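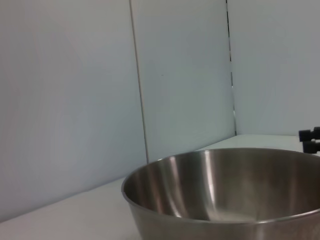

작업대 위의 스테인리스 믹싱볼

홈 > 모집 > 참가자 모집
분류: 생활도구 / 주방 / 참가자

주방 도구 사용 평가 참가자를 모집합니다

안녕하세요. 저는 Grestance에서 주방 도구 평가를 담당하는 Tuncay Akgül입니다. 저희는 가정과 작은 식당에서 쓰는 큰 스테인리스 볼에 대하여 의견을 모으고 있습니다. 한국어가 제 모국어가 아니어서 문장이 조금 딱딱할 수 있습니다. 이해가 안 되는 부분은 메일로 물어보시면 다시 설명하겠습니다.

이번 평가의 이름은 Plindier입니다. 볼 하나를 가지고 여러 가지 일을 해 보고, 손에 느껴지는 것을 말씀해 주시는 일입니다. 요리 실력을 보는 시험이 아닙니다. 반죽을 한 번도 안 해 보신 분도 신청할 수 있습니다.

하시는 일

먼저 빈 볼을 들고, 돌리고, 옆 작업대로 옮깁니다. 그 다음에 밀가루와 물을 넣고 손으로 반죽합니다. 반죽이 끝나면 채소를 무치는 작업을 합니다. 나물은 시금치와 콩나물 중에서 고르실 수 있습니다. 마지막으로 볼을 씻고 닦아서 선반에 넣습니다. 작업마다 짧은 질문지를 씁니다. 예를 들면 테두리를 잡을 때 손가락이 편한지, 젖은 손으로 들 때 미끄러운지, 안쪽 벽에 붙은 반죽이 잘 떨어지는지 같은 질문입니다.

전체 시간은 90분입니다. 중간에 한 번 쉽니다. 서서 하는 작업이 많으니 편한 신발을 신고 오십시오. 오래 서 있기가 어려우신 분은 신청할 때 적어 주시면 높이가 있는 의자를 준비합니다. 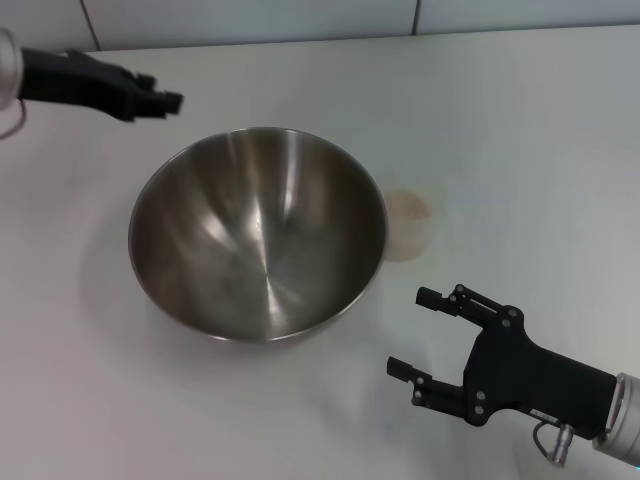 작업대는 흰색 계통이라서 얼룩이 쉽게 보입니다. 커피나 차는 작업대에 놓지 마시고 입구 쪽 선반에 두시기 바랍니다. 작업 중에 밀가루나 물을 흘리는 것은 괜찮습니다. 행주와 앞치마는 저희가 드립니다. 반지와 팔찌는 볼 표면을 긁을 수 있으므로 시작 전에 빼 주십시오.

참가할 수 있는 분

- 만 19세 이상인 분
- 한국어로 질문지를 읽고 쓸 수 있는 분
- 집이나 일터에서 일주일에 한 번 이상 음식을 준비하는 분
- 밀가루, 콩, 참깨에 알레르기가 없는 분
- 손이나 손목에 치료 중인 상처가 없는 분

왼손을 주로 쓰시는 분의 신청을 특별히 기다립니다. 지난 10월에 한 평가에서는 왼손잡이 참가자가 거의 없어서 결과를 비교하기가 어려웠습니다. 그때 참가하신 분도 다시 신청할 수 있지만, 처음 오시는 분에게 먼저 자리를 드립니다.

모집 인원과 장소

모집 인원은 40명입니다. 장소는 Londden 건물 2층의 Eren 조리실입니다. 엘리베이터에서 내려서 오른쪽으로 오시면 문에 이름이 있습니다. 건물에 주차장이 없으니 대중교통을 이용해 주십시오. 한 시간대에 두 분씩 참가하고, 작업대는 각자 따로 씁니다. 친구나 가족과 같은 시간을 원하시면 두 분의 신청서에 서로의 이름을 써 주십시오.

사례

평가를 끝까지 하신 분께 4만 원을 계좌로 보내 드립니다. 입금까지 이 주 정도 걸립니다. 몸이 불편해져서 중간에 그만두시는 경우에도 절반을 드립니다. 교통비는 따로 드리지 않습니다. 무친 나물은 원하시면 가져가실 수 있으니 작은 통을 가져오십시오. 반죽은 가져가실 수 없습니다.

신청 방법

신청서는 이 게시판의 첨부 파일에 있습니다. 이름, 연락처, 주로 쓰는 손, 가능한 시간대를 적어서 메일로 보내 주십시오. 신청 마감은 2024년 5월 17일입니다. 인원이 먼저 차면 그 뒤에 신청하신 분은 대기자로 적어 두고, 빈자리가 생길 때 순서대로 연락합니다.

확정되신 분께는 날짜와 시간을 문자로 보냅니다. 문자를 받으시면 "확인"이라고 답장해 주십시오. 답장이 없으면 제 동료 Ľubomír Bartoš가 전화를 드립니다. 이 동료는 한국어를 배우고 있는 중이니 조금 천천히 말씀해 주시면 감사하겠습니다.

개인정보는 일정 연락과 사례 지급에만 사용하고, 지급이 끝나면 삭제합니다. 질문지의 답은 이름 없이 보관합니다.

시간을 바꾸고 싶으신 분은 참가일 이틀 전까지 알려 주십시오.

Grestance 주방 도구 평가 담당
Tuncay Akgül 드림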